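Arnmont swap barn opens its doors again
12/6/22

I've been grumbling about the closed swap barn for so long that my own family stopped listening, so you can imagine how fast I drove over when I heard the doors were open again. It's true! Arnmont has its swap barn back, in the old feed store on the Flolusham road, and if you've got a garage like mine you'll be as happy as I am.

For anyone new in town, the idea is simple. You bring in household stuff you don't want, you take home stuff you do, and no money changes hands. The old place shut in June when the roof started leaking onto the book shelves, and I really thought that was the end of it. Then the town found 4000 dollars for repairs (I'd love to know which couch cushion that came out of) and a crew spent 17 days up on ladders.

Maxine Treloar, who runs the barn, told me 42 carloads came in on opening morning. "I ran out of floor before I ran out of coffee," she said. She's asking people to please hold off on mattresses and old TVs, because the barn has to pay to get rid of them.

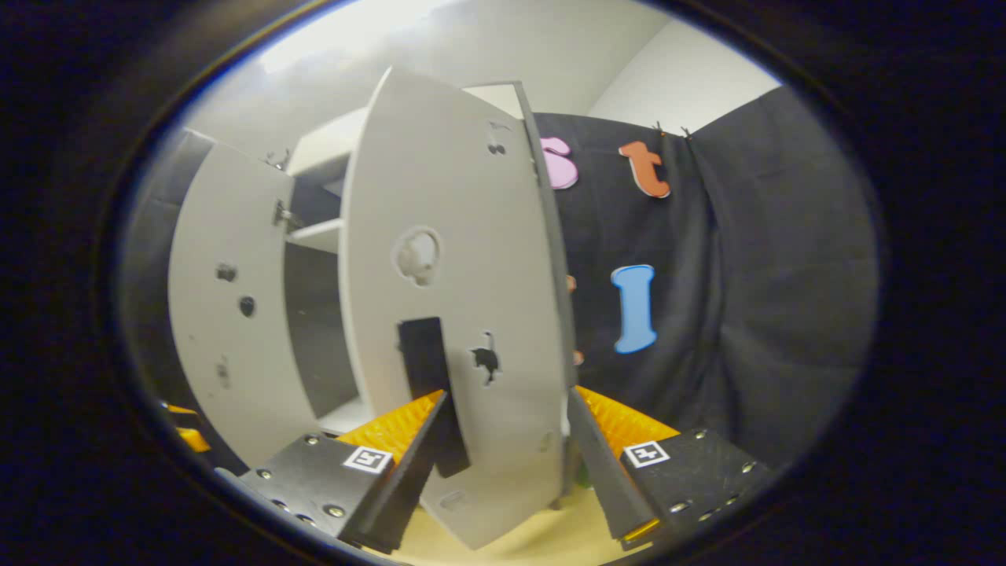
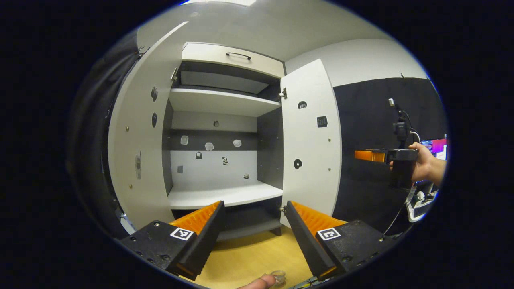
Furniture is what everybody wants, and it's also what causes the most trouble, so there are a few new rules this time around. Big pieces now get a tag, and you have until closing to come back with a truck or it goes to the next person. Maxine also wants anything with doors left standing open, the way the white cabinet is with both of its doors swung out, so folks can check the hinges and the insides before they haul it home. I think that's smart. I once dragged a dresser up two flights of stairs and then found out the bottom drawer was nailed shut, and I'm still a little sore about it. Stickers and marks are fine, she says, but big cracks and wobbly legs should be written on the tag.

Kids' things have their own corner now, over by the side door, and it was packed when I stopped in. I came for a lamp and left with a soup pot, a bag of yarn and a board game with most of the pieces, so the garage is no better off than it was before. My husband has asked me to go with an empty car next time and come back with one too. We'll see!

The barn is open from 9 until noon, and you can drop things off any time in those hours as long as somebody is there to take them. Please don't leave bags at the gate overnight, the raccoons get into them. Parking is on the gravel side, and the ramp is around back if you've got something heavy to roll in.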